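Turno handheld steamer review: creased clothes, a big duvet and no ironing board

I have owned three irons in my adult life and liked none of them. So when the Turno handheld steamer came up on Vurnine I ordered one the same evening, and I've been steaming things ever since. Shirts, curtains, the sleeves of a coat that had been squashed in the wardrobe all summer. I even did a tea towel, which was silly, but it looked lovely.

I took it to Phan for a few nights in November, thinking that a hotel-style bedroom would be a fair test. There's a carpet to drip on, a big white bed taking up half the floor and not many places to put a hot thing down. At home I can cheat, with hooks everywhere and a kitchen tap six steps away. Staying somewhere else, you have to make do.

What you get

In the box there is the steamer itself, a clip-on brush, a little jug for filling and a drawstring bag. The tank holds 200 ml and the whole thing weighs 628 g by my kitchen scales before you add any water. That's light enough for me to do two shirts and a pair of trousers without swapping hands. Filled up you do feel it a bit in the wrist, and I'd half fill it for anything fiddly.
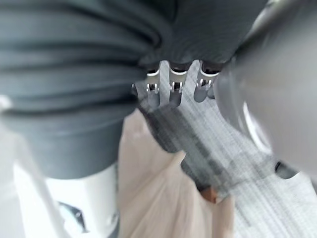

The cable is 2 metres long, and I'd have liked more. It reaches from a low socket to the top of a wardrobe door if you're standing close, but it won't get you round to the other side of a double bed. It's nicely flexible though, and it winds up small. Do use the drawstring bag when you pack. Three bare metal prongs poking down beside a big bunched heap of dark grey fabric is pretty much the inside of my suitcase, and I have pulled a thread in a good jumper that way before. With the bag drawn tight everything stays apart. The bag could be an inch or so wider, as it's a squeeze once the brush is clipped on.

Heating up is quick. I fill it, switch it on, go and find a hanger, and by the time I'm back the light has gone green. There is a trigger, and a small slide that locks the trigger down so you needn't hold it the whole time. I love that slide. My old Vundard had no lock at all, and after one linen dress my finger had gone numb.

How it does on clothes

Cotton shirts come out smooth but soft, so if you like a sharp line down the sleeve you'll still need an iron. I don't, so I'm delighted. The trick is to pull the cloth gently downwards from the hem with your free hand and go slowly, slower than feels natural, and then leave the thing alone for a couple of minutes before you put it on. I was always too impatient for that last part and kept getting new creases at the elbow.
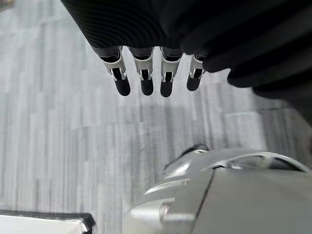

Collars and cuffs are harder, mainly as there's nothing firm behind them. I lay a folded hand towel over the back of a chair and press the collar against that with the steam head, and it does well enough. Denim takes ages. I went over one pair of jeans four times before the fold behind the knee gave up, and by then the tank was dry. Jumpers, on the other hand, are a joy! Ribbed ones especially - the ribs plump back up and lose that flattened look they get at the bottom of a pile. Hold the head a little way off and let the steam do it.

A full tank gives me a good long session, enough for two shirts and a light dress, and then the steam starts to cough. You'll want to stop at that point. The last dribble tends to come out as drops, and drops on a pale silk blouse take their time drying. I always let it spit into the basin first now, every time, before it goes anywhere near clothes.

And the bedding

I'm rather proud of this bit. A duvet cover straight from a suitcase or a cupboard has those hard square fold lines in it, and I had always put up with them. With the Turno you make the bed first, pull everything flat, and steam it where it lies, working from the pillows down. The middle is easy. It's the edges that want patience, where the cover rumples and the corner flops over the side of the mattress, and for those I lift the flap with one hand and run the steamer along underneath. Bed skirts are easiest of all, as they hang by themselves.

Go lightly if there's a thick duvet inside, and give it a good while to air before anyone gets in. I do mine mid-morning so that it has the whole day. 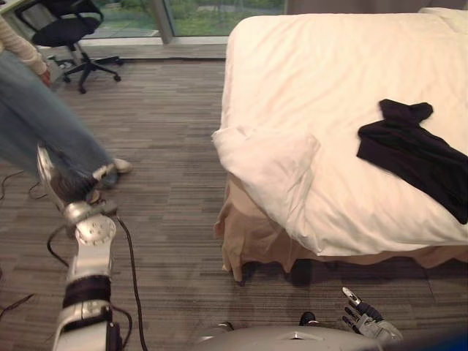
Things I'd change

The fill hole is small and the jug pours a bit too fast for it, so I've wet my slippers more than once. The steamer won't stand up on its own when the tank is nearly empty; it tips backwards, quite slowly, and you have to lunge. I've taken to hanging it by its loop from a door handle. The instructions are printed in tiny grey type, and the drawing of the trigger lock is upside down, so I spent my first evening convinced it was broken.

It's also noisier than I expected. Not dreadful, but I wouldn't use it at six in the morning with somebody asleep next to me.

Stretchy fabric and seams

I get asked about this a lot. Plain stretchy cloth is fine on a short burst. Seams are where it gets interesting, the thick stitched ones along a folded hem, because the layers hold the crease after the rest has gone flat. Turn the garment inside out, steam the seam from that side and then tug it straight while it's warm. Watch out for anything metal too. Rings and eyelets get properly hot and stay hot, as I found with my thumb. A bright turquoise top is a good thing to practise on, since you can see every fold as a darker line and know when it's gone. 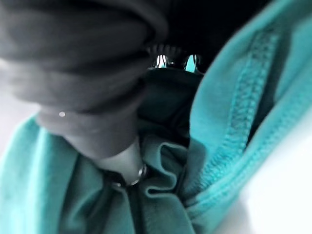
One reader wrote to say that she gave up on the brush altogether and uses an old cotton sock pulled over the steam head, which catches the drips and stops her marking anything delicate. She says hers has had near daily use with no trouble apart from some limescale, and that filling it with filtered water sorted that out.

I've tried the sock since and it does work, though you lose a bit of steam. I'm keeping the brush for coats, where it lifts the fluff off beautifully.

The Turno comes with a 2 year guarantee, and Vurnine had it in white or dark green when I bought mine. I went for the green. If your wardrobe is all crisp white shirts you may be happier with an iron, but for knitwear, dresses and a bed that looks freshly made I think it's wonderful, and it's coming with me next time I'm in Phan. I'll be packing an extension lead as well.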